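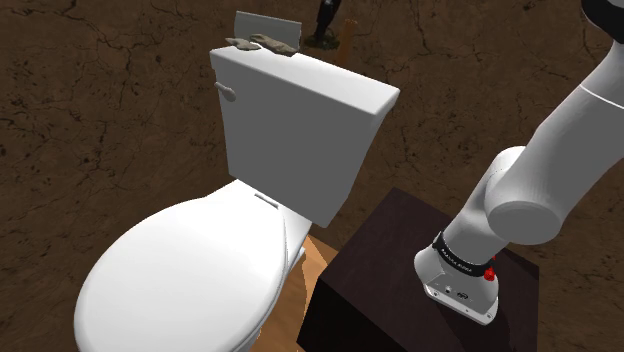

Which toilets does the Flermont rebate cover? Any tank model that uses more than 1.6 gallons per flush, in a home or rental unit billed by the town.

Flermont's water department will begin accepting applications in July for a rebate on the replacement of older toilets. The payment is set at 757 cents per 1,000 gallons of projected first-year savings, credited to the account over 3 billing periods. A household must have held an active account for at least 25 months to qualify.

The program follows a metering study carried out in the Alville district, where the department logged overnight flow at homes built before the current plumbing code. Leaking flappers and worn fill valves made up over 30 percent of the night flow recorded, according to Heloísa Leite, the department's conservation engineer.

"A flapper leak is usually silent and the meter still registers it," Leite said. "We were seeing steady low flow at two in the morning on accounts with no irrigation."

Leaks alone do not qualify for the rebate. Residents who find one are asked to replace the flapper first and check the meter again the next day. Dye tablets for testing are available at the billing counter and at the Drusby branch library. The tablet goes in the tank, and color in the bowl after 15 minutes without flushing indicates a leak at the seat.

Replacement units must use 1.28 gallons per flush or less. Installation may be done by the owner or by a licensed plumber – the rebate is the same in either case – but the old fixture has to be taken to the Vieira Road transfer station, where staff will stamp the claim form. Porcelain is crushed there and used as road base.

Oi-ling Tsai, who manages customer accounts, said claims will be processed in the order received. Landlords may file for several units on one form if all are served by the same meter.

Forms can be picked up at the billing counter until 4:30 p.m.

Print this article | E-mail this article

This site uses cookies to remember your settings. Accept | Learn more

Contact us | Copyright Flermont Water Department | Back to top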